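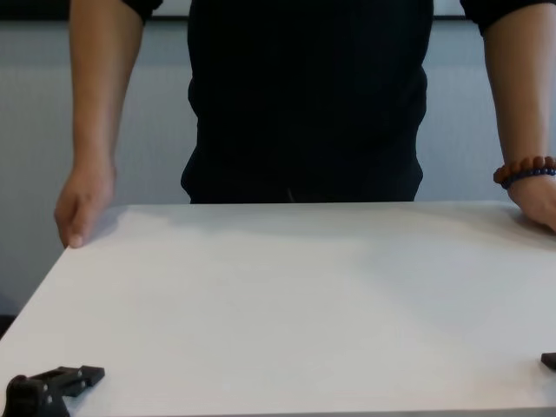
Figure 3. Standing posture at a white table, one hand resting on the edge.

4.2 Leaning and support

Respondents in the Misgate survey were asked how they stood during tasks that did not need both hands. Of the 223 who answered, over half said they leaned on the work surface at least once an hour. Marciniak found the same habit among shop staff and put it down to table height. Our interviews point more to the length of the shift – people on short shifts seldom mentioned leaning at all.

4.3 Choice of surface

Bare wood came up often in the written answers. Older respondents preferred it for standing work and described painted or coated tops as cold to the touch. Pale, unfinished boards were liked for their smooth face, although two respondents complained of seams where pieces had been joined. Medve treats such remarks as matters of taste. We coded them separately and left them out of the comfort score. 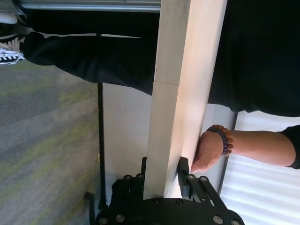 4.4 Limits of the survey

All answers were self-reported, and those collected in May may differ from the winter set.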